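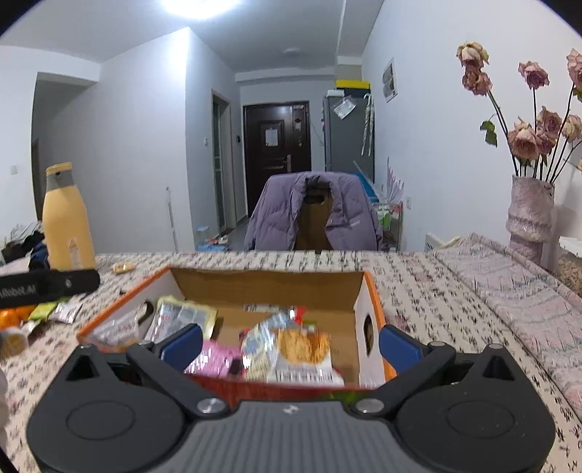

Dodham Portfolio – Progress Report to the Lender, Period Ending February

1. Summary

The portfolio stands at 324 apartments across 11 buildings. Occupancy closed the period at 94.4 percent, against 93.1 percent at the last report. Net operating income is 2.2 percent over budget. The unit renovation program is behind schedule by five weeks, and the reasons are given in section 3.

2. Leasing and rent

Average in-place rent is $1,593 per month. New leases signed in the period came in 3.8 percent above the expiring rent on the same unit, renewals 2.9 percent above. We offered no free-rent concessions at nine of the buildings. At the two on the north side of the rail line, one-half month was offered on two-bedroom units until mid-period and then withdrawn.

Delinquency over 30 days fell to 1.7 percent of billed rent. Two evictions are pending in county court.

3. Renovation program

The loan agreement provides for renovation of 219 units. Of these, 126 are complete, 14 are in progress and 79 have not been started. The plan called for 148 complete at this date.

The shortfall comes from two sources. Grotiment, the flooring contractor, had a single crew on site from November through January where the contract calls for two. The second crew returned in February. Separately, the city electrical inspector now requires a panel inspection before drywall closure, which adds four working days per unit. Sketeck has revised the work sequence so that inspections are booked in groups, and the added time should drop to two days.

Cost per completed unit is $17,940 against a budget of $18,200. Cabinet pricing is fixed through the end of the program. Appliance pricing is not, and the supplier has given notice of a 4 percent increase.

4. Capital reserves

Roof replacement at Building 6 is finished and the final lien waivers are in hand. The boiler at Building 2 failed its annual test and was repaired under the operating budget – replacement is now proposed for the summer and would be a reserve draw. Bauerfeind has inspected the unit and recommends replacement over a second repair. Three bids will be sent with the draw request.

5. Covenants

Debt service coverage is 1.34 against a required 1.25. Loan to value was not retested. The interest rate cap expires in 14 months. Quotes for a replacement cap at the same strike have been requested, and the monthly escrow deposit has been kept at its present level until they arrive.

6. Next period

Planned completions: 33 units. The revised renovation schedule is attached as Schedule B, the rent roll as Schedule A. Consent is requested for the change in sequence described in section 3.

Prepared by Heike Mühlbauer, Asset Management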